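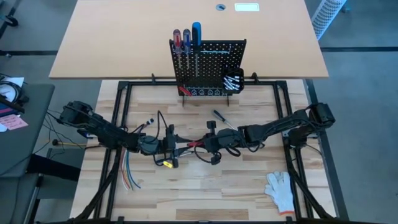
**¿Hace falta un tablero perforado si ya tengo un cajón de herramientas?**
Depende de cuántas herramientas use de verdad cada semana: si son menos de cinco, el cajón basta y puede ahorrarse este capítulo.

## 4. Montaje y organización del tablero perforado de sobremesa

Este capítulo trata del tablero Werkine con patas, colocado al fondo de un banco de trabajo. El folleto original promete «orden definitivo». Conviene leerlo con reservas: un tablero mal repartido se desordena tan deprisa como un cajón, y además queda a la vista.

### 4.1 Antes de empezar

Compruebe que tiene:

- el tablero y sus dos patas;
- la bolsa de ganchos (deberían venir 11; cuéntelos antes de tirar el embalaje);
- un contenedor abierto para piezas sueltas;
- un juego de llaves hexagonales;
- dos mordazas de apriete, si va a unir el banco a otra mesa.

El kit Prinov de accesorios incluye etiquetas adhesivas. No se pegan bien sobre una superficie llena de agujeros, por mucho que lo diga la caja. Resérvelas para los contenedores.

### 4.2 Elegir el sitio

1. Despeje el borde del fondo del banco. El tablero debe quedar lo más lejos posible de la zona donde se trabaja.
2. Siéntese o póngase de pie como lo haría normalmente y estire el brazo. Si no llega a la fila superior sin inclinarse, el tablero está demasiado lejos o es demasiado alto.
3. Si detrás del banco hay otra mesa, júntelas bien antes de colocar nada. Una rendija entre las dos se traga los tornillos pequeños.
4. Coloque una mordaza a cada lado del tablero y apriete a mano.

> **Nota.** Se oye a menudo que dos mesas pesadas «no se mueven solas». Sí se mueven, sobre todo al serrar o al aflojar un tornillo agarrotado. Vuelva a apretar las mordazas al cabo de unos días de uso.

En la foto de cabecera, el tablero está en el borde del fondo de un banco de listones claros, contra una mesa lisa de color beige, con una mordaza pequeña a cada lado. Es la disposición que tomamos como punto de partida. Si su banco es menos profundo, monte el tablero en la pared y sáltese el apartado siguiente.

### 4.3 Fijar las patas

1. Apoye el tablero boca abajo sobre un paño.
2. Presente las dos patas en el borde inferior, una cerca de cada extremo. Cuanto más juntas, más baila.
3. Introduzca todos los tornillos sin apretarlos.
4. Ponga el tablero de pie, compruebe que las dos patas asientan y apriete entonces.
5. Empújelo suavemente por arriba con un dedo. Si cabecea, no cuelgue nada todavía.

> **Precaución.** El fabricante no indica cuánto peso admite el tablero cuando va sobre patas; la cifra del envase se refiere al montaje en pared. Hasta que alguien dé un dato mejor, nosotros no colgamos martillos, tenazas grandes ni nada con batería.

### 4.4 Repartir las herramientas

Aquí es donde fallan casi todos los montajes. La tentación es colgarlo todo por tamaños, porque queda bonito. A los pocos días nadie respeta el orden.

1. **Destornilladores: arriba, a la izquierda.** Cuélguelos en fila y con la punta hacia abajo. En nuestro caso son tres, los dos de mango transparente primero (uno con rojo por dentro, el otro con azul oscuro) y después el grande, azul y negro. El mango de este último sobresale por encima del tablero y no pasa nada.
2. **Llave hexagonal: a la derecha de los destornilladores, en horizontal.** Colgada en vertical de un solo gancho gira cada vez que se roza. Con dos apoyos se queda quieta.
3. **Piezas sueltas: contenedor abierto en la esquina inferior derecha.** Abajo molesta menos y tira menos del tablero.
4. **Piezas pequeñas en forma de anillo: en fila, junto al borde inferior.** El listón fino es preferible a un gancho por pieza.
5. **Herramienta de uso frecuente: esquina inferior izquierda.** La del mango rojo va en diagonal. Si es usted zurdo, invierta este paso y el tercero.

> **Nota.** El catálogo de Ait Brahim recomienda dibujar la silueta de cada herramienta con rotulador. Lo probamos en un tablero y no lo repetimos: en cuanto se cambia un destornillador por otro, la silueta estorba.

### 4.5 El contenedor de piezas

Un contenedor abierto invita a echar de todo. El nuestro guarda un revoltijo de piezas metálicas brillantes, y sería deshonesto presentarlo como modelo de clasificación. Funciona mientras se cumplan dos condiciones:

- que todo lo que hay dentro sea metálico y pequeño;
- que se vacíe y se revise una vez al mes.

Si no piensa hacer la revisión, compre cajas con tapa. Las Nanus de tamaño pequeño tienen el inconveniente de que no se ve lo que hay dentro, y acaban siendo otro cajón.

**Tornillería en cantidad.** Una caja de 200 tornillos no debe ir al tablero. Deje a mano los que vaya a gastar en el trabajo en curso y guarde el resto debajo del banco.

### 4.6 Comprobación final

1. Descuelgue y vuelva a colgar cada herramienta con una sola mano. Si el gancho sale con ella, cámbielo de agujero o ponga otro.
2. Golpee el banco con el puño, sin ensañarse. Nada debería caerse.
3. Revise que el ojal pasacables de la mesa trasera, si lo hay, siga accesible.
4. Deje libre la superficie de trabajo delante del tablero. Las herramientas apoyadas «un momento» al pie de las patas son el primer síntoma de que falta un gancho.

### 4.7 Problemas frecuentes

| Síntoma | Causa probable | Qué hacer |
|---|---|---|
| El tablero se inclina hacia delante | Demasiado peso arriba | Bajar las herramientas pesadas o retirarlas |
| Los ganchos se salen | Gancho más fino que el agujero | Usar los ganchos originales |
| La llave hexagonal gira | Un solo apoyo | Añadir un segundo gancho |
| Se pierden tornillos al fondo | Rendija entre mesas | Aflojar, juntar y volver a apretar las mordazas |

Los ganchos de repuesto se piden con la referencia 67. Los universales no siempre lo son; pruebe uno antes de comprar la bolsa entera.

*Revisión del capítulo: 20 de febrero de 2019. Sustituye a la hoja suelta de enero, que situaba las patas en el centro del tablero.*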